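Table linen

Table linen is the cloth used to cover, protect or dress a table, together with the napkins that go with it. The term is older than most of what it now describes. Very little of the table linen sold today contains any flax, and the word survives mainly because "table cotton-and-polyester" would not sell. 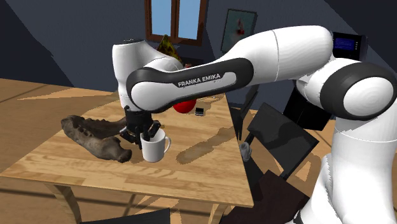

The usual account holds that tablecloths came into European dining rooms as a sign of rank and worked their way down to ordinary homes. There is some support for this in household inventories, where cloths were listed and valued alongside pewter and bedding. The difficulty is that inventories were made for people who had things worth listing. A poor household that threw a length of sacking over a board would leave no record of it, and writers who say that such households ate on bare wood are often filling a gap with a guess.

Terms

A tablecloth covers the whole top and hangs over the sides. The part that hangs is called the drop. A runner is a narrow strip laid along the length of the table, and a placemat serves a single diner. Under the cloth there may be a thick pad known as a silence cloth, named for what it does to the sound of plates. Trade catalogs also list toppers, overlays, squares and slip cloths, but the differences among these are not consistent from one seller to the next, and several appear to be the same article at different prices.

Materials

Linen proper is woven from flax. It takes up water well, grows softer with washing and creases badly. Cotton is cheaper and easier to dye. Polyester resists creases and most stains but does a poor job of drying a hand or a mouth, a fault that matters more in a napkin than in a cloth. Blends are said to combine the good points of both fibers. Whether they do depends on the weave and finish as much as on the mix, and labels seldom give either.

Damask is a way of weaving and has no fixed fiber. The pattern shows because areas of the cloth reflect light differently, so a plain white damask can carry an elaborate design. Printed imitations are common. A true damask shows its pattern on the back in reverse, and a print usually shows little or nothing there.

Claims about thread count should be read with care. The figure is useful when comparing two cloths of the same fiber and the same construction. It says little otherwise, and it can be raised by counting the separate plies of a twisted yarn.

The Gamness cloths

The best known local tradition, and the most disputed, is that of Gamness, a mill town whose checked cloths are sold as the product of an unbroken craft. According to the version printed on the packaging, the pattern was carried there from Lekota by traveling weavers and has been handed down within families ever since.

Haziq Osman, whose study of the Gamness mills remains the only detailed one, found little to support this. The oldest dated cloth he could trace was made on a power loom. Of the 59 samples he examined in private hands, 15 carried a mill stamp, and none had the irregular selvage that hand weaving tends to leave. He also noted that the Lekota connection does not appear in print until the town had begun to attract summer visitors. Supporters of the older story reply that everyday cloths were used until they fell apart and that the lack of early pieces proves nothing. This is true, but it does not prove the story either.

A rival claim from Wisuvden, that the check was copied from its own grain sacks, rests on a single undated photograph and has not been taken up by later writers.

Sizes and rules

Etiquette manuals give firm figures for the drop. A range from 6 inches for daily use to 15 inches for formal meals is often repeated, usually without a source. The lower figure has some sense behind it, as a short drop stays clear of the lap. The upper one seems to be habit. Hotels and banquet halls ignore both and hang the cloth to the floor, mainly to hide folding legs and stacked crates.

Rules on napkin placement are weaker still. Manuals from the same period contradict each other on whether the napkin belongs to the left of the forks, under them or on the plate, and each presents its answer as settled custom.

Care

Advice on stains is plentiful and mostly untested. Salt on red wine is the most familiar example. It draws up some liquid while the spill is fresh, as any dry powder would, but it has no special effect on the color. Cold water and prompt washing do more. Boiling, once standard for white linen, can fix protein stains such as egg or blood if they have not been rinsed out first.

Starch gives a crisp fold and makes some stains easier to wash out. The Trarska method, in which the cloth is starched, rolled damp and left overnight before ironing, is described in several housekeeping guides as a trade secret. It is ordinary laundry practice under another name – commercial laundries dampened and rolled starched goods as a matter of routine.

See also: Napkin folding; Damask; Oilcloth; Tea towel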